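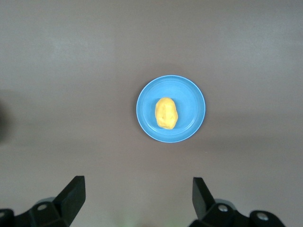
Lisgate Play Kitchen — gallery, page 2

Posted 25/06/2019 by Adhiambo Kinyua

Quick one, typing this between pickups. Page 1 was the shelves and the dress-up rail, this page is the food end of things. Plates, pretend vegetables, the tables, how we put it all away. Captions are short, more pictures when I get to them. If your group wants to borrow the set, borrowing notes at the bottom.

Blue plate, yellow potato
Plain round plate, light blue, with the little ridge inside that stops things rolling off. On it the yellow one. Potato? Most of the kids say potato. Has also been a lemon, a chick and a very small loaf. We leave it to them.

Why one thing per plate
Musyoka's idea. Start the table with one plate and one piece of food and the little ones come right over. Put the whole basket out and they tip it. Then it's on the floor and you are on the floor too.

The table
Gray-mauve top, no pattern. Had a flowered oilcloth on the old one and you couldn't find anything on it, small peices just vanished into the roses. Plain is better. Wipe with a damp cloth, no spray please, it leaves a film and then everything slides.

Plates in general
Plastic, all of them. We tried a few enamel ones from a yard sale in December and the noise was something else. Two of the enamel ones are still in the back closet if anybody wants them. Seriously, take them.

Sorting by color
An old standby. Blue plate gets the yellow food, green plate gets the red food, whatever you like. Once they've got it, switch the rule and watch the outrage. Good for 8 minutes, sometimes longer if there's a grandparent at the table.

"Dinner for Lü"
Lü is the bear. Lü has eaten more than anyone in this building. The game is simple — one child cooks, one child serves, Lü is never full. The potato is his favorite, we are told. Soup is not. Nobody gets to be Lü's voice twice in a row, this was voted on.

Homemade food
Some pieces are bought, a lot are made here. Salt dough mostly, some felt. Recipe for the dough since people keep asking: two cups flour, one cup salt, one cup water, knead till it quits sticking. Shape it smaller than you think. Low oven until it's hard right through, then paint and let dry overnight. Don't do big round things, they crack. Potatoes are forgiving, start with potatoes.

Lemons, a warning
If you paint a potato yellow it's a lemon to half the room. If you paint a lemon yellow it's a potato to the other half. Have given up labeling.

Wudine box
The tall crate with the rope handles, we call it the Wudine box after the shop it came from. Plates go in on edge, food in the cloth bag on top. Not the other way around!! The felt lettuce has suffered enough.

Flostwood shelf
Where the box lives. Bottom shelf, left side, next to the puzzles. If it's not there somebody has it out, check the sign-out sheet before you e-mail me.

Putting away
Last 2 songs of the session. Kids match the food to its plate first, one at a time, then into the bag. Slower than just scooping it but they like it and things stop going missing. Mostly. We are still short one half of the watermelon, if it's in your diaper bag no questions asked.

Washing
Plastic plates in warm soapy water, rinse, rack. Salt dough pieces do NOT get washed. Dry brush only. A wet potato turns to mush and then there are tears, some of them mine.

Borrowing notes
— Groups can have the box for up to 8 days. Sign the sheet, write a phone number we can read.
— Bag, plates, food all come back together please.
— Broken piece, just tell us. Musyoka Kaijage does repairs and has a jar of glue bigger than his head.
— No real food on the plates. They're for pretend and they get chewed.

Money, because somebody asked
The spring sale brought in 785, that paid for the new table and some of the plates. Running total for the play kitchen is now 1,272. Next on the list is a second cloth bag and a stove with knobs that stay on.

Page 3 will be the sand table and the water stuff, once it's warm enough to be outside and I've had a minute to go thru them. Got pictures of your own from the play kitchen? Send them to the Lisgate desk, say who took them and check with the parents first.

Back to page 1 | Next: Sand and water (coming)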